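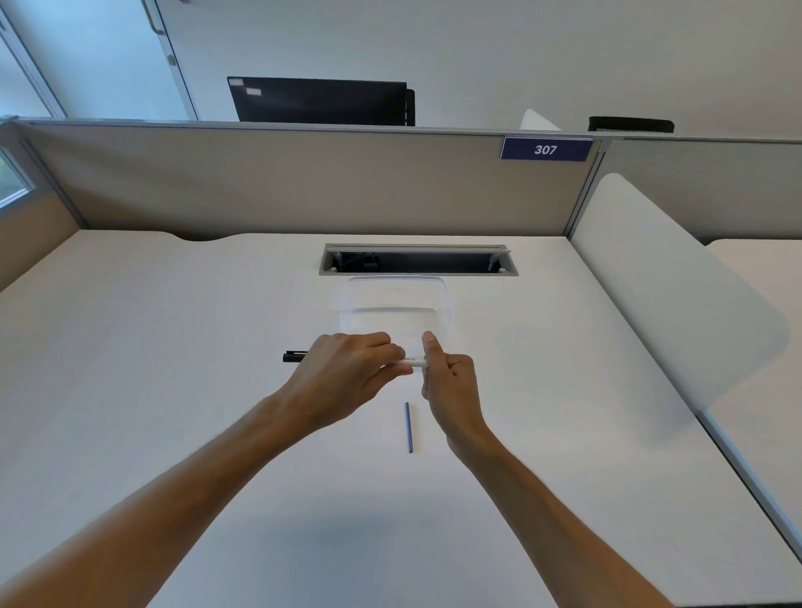
Tuko Planner: frequently asked questions

Which grippers does the planner support?
All two-finger grippers from the Gornix list. For other models you must write your own description file. Barbara Bielecka keeps a template for this in the docs folder.

Why does my pen detection fail on a white desk?
The depth data is weak when a white or transparent object lies on a white surface. Please set contrast_mode to "edge" and try again. Clear plastic boxes are still a known problem (ticket 343).

How often does the planner compute a new path?
Every 40 milliseconds by default. On slower computers we recommend a longer period.

Can I stop a motion from my own script?
Yes, call halt(). The arm keeps its last position until you call resume().

Is the old Tekard driver still working?
It works up to version 15. Newer versions need the driver which was released in March 2019.

Where do I send a bug?
Please write to Barbara Stępień and attach the full log file.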